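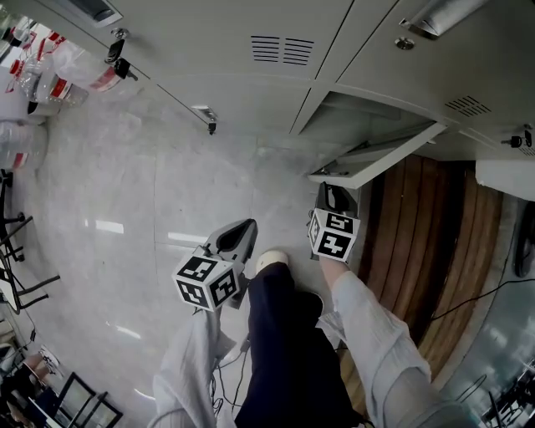
Montag, kurz nach halb zehn

So, heute endlich die beiden Handgreifer gegeneinander, Morin links, Odus rechts. Marichka hatte letzte Woche gemeint, die nähmen sich nichts, und Bogdan schwört auf den Odus, seit er damit die Becherreihe durchbekommen hat. Ich wollte es jetzt selber wissen, und zwar an den Spinden. Am Tisch sieht jeder Greifer gut aus, da steht man bequem und hat alles auf Ellenbogenhöhe. Bei den unteren Fächern muss man runter, die Tür ist im Weg, und man merkt ziemlich schnell, wo das Gehäuse zu dick ist.

Aufbau wie im Plan von Zaturdale: beidhändig, Markerwürfel an beiden Greifern, Kopfkamera plus je eine Greiferkamera. Kalibriert habe ich zweimal. Beim ersten Mal hatte ich den linken Würfel nicht ganz eingerastet (ja, Bogdan, ich weiß, steht auf dem Zettel), und die linke Spur ist mir immer weiter nach außen gewandert. Würfel runter, neu drauf, Klick abgewartet, dann war Ruhe.

Aufgabe 1, Tür aufklappen. Mit dem Odus wirklich angenehm! Die Finger gehen flach an die Kante, und der Abzug reagiert sofort, fast schon zu giftig. Beim Morin muss ich erst ein Stück Leerweg ziehen, bevor sich überhaupt was tut, und dann kommt die Kraft auf einmal. Dafür liegt der Morin besser in der Hand, das muss ich zugeben, nach einer halben Stunde spüre ich rechts das Handgelenk und links gar nichts. Kann natürlich auch daran liegen, dass ich rechts die ganze Türarbeit mache. Morgen Seiten tauschen.

Aufgabe 2, weiches Zeug ins Fach und wieder raus. Da hatte ich mir am meisten versprochen und war am Anfang am schlechtesten. Papier und Lappen abwechselnd, locker geknüllt, vor dem Fach kurz halten, rein, loslassen, Hand zurück. Die ersten paar Male habe ich viel zu tief gegriffen, dann hängt das halbe Knäuel unter den Backen raus und bleibt an der Unterkante vom Fach hängen. Höher fassen, weniger zudrücken, dann läuft es. Mit den neuen Backen von Dollska geht das übrigens deutlich besser als mit den alten glatten, bei denen ist mir der Lappen immer seitlich rausgekrochen.

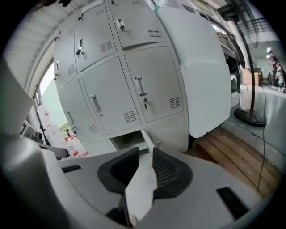
Aufgabe 2, Blick der Greiferkamera: weißes Knäuel zwischen den Backen, gleich dahinter das offene Fach.

Zur Greiferkamera noch: Das Sichtfeld ist riesig, man hat vom Spind bis zur Decke alles drin, das ist für die Lokalisierung prima. Nur frisst das Gehäuse links ordentlich Bild weg. Marichka, kannst du mal schauen, ob wir die Halterung ein Stück nach vorn kriegen? Ich hätte gern das Fach komplett im Blick, bevor die Finger drin sind, und beim Reingreifen wird es ja nicht heller. Belichtung stand auf Automatik. Ich habe sie dann testweise fest auf 1/200 gestellt, da waren die Backen knackscharf, aber das Fachinnere nur noch Suppe. 1/100 ist ein brauchbarer Kompromiss, damit bin ich den Rest vom Vormittag gefahren.

Zählung, nur gültige Durchgänge: vier Fehlgriffe mit dem Morin, mit dem Odus auch vier. Tja. Marichka darf sich freuen. Die Art der Fehler ist aber verschieden, beim Morin greife ich zu spät, beim Odus lasse ich zu früh los, weil der Abzug so leicht geht. Für die Auswertung finde ich das interessanter als die nackte Zahl. Ich habe es hinter jedem Durchgang mit M-spät bzw. O-früh notiert, bitte so lassen und nicht wieder in "sonstige" zusammenwerfen.

Kabel: am linken Greifer nervt es nach wie vor. Es läuft mir übers Hosenbein, und jedes Mal, wenn ich in die Knie gehe, zieht es am Stecker. Bisher kein Abbruch, aber ich traue dem nicht. Ein Clip am Gürtel würde reichen, oder gleich das längere Kabel aus der Morin-Kiste, falls Bogdan das nicht schon verbaut hat.

Halb zwölf, Nachtrag. Bogdan Bălan hat selber noch eine Runde gemacht, gleiche Aufgabe, gleiche Belichtung. Er zieht den Abzug beim Odus nur mit der Fingerkuppe und hat damit kein einziges Mal zu früh losgelassen. Ich habe es ihm nachgemacht und finde es furchtbar anstrengend, aber vielleicht ist das Gewöhnung. Er meint außerdem, man könne die Feder härter stellen, Schraube sitzt unter der Abdeckung. Probieren wir morgen als Erstes, noch vor dem Seitentausch, sonst ändern wir wieder zwei Sachen auf einmal.

Offen: Halterung (Marichka Pavliuk), Feder (Bogdan und ich), Gürtelclip bestellen, bei Dollska nach einem zweiten Satz Backen fragen. Akkus hängen am Lader.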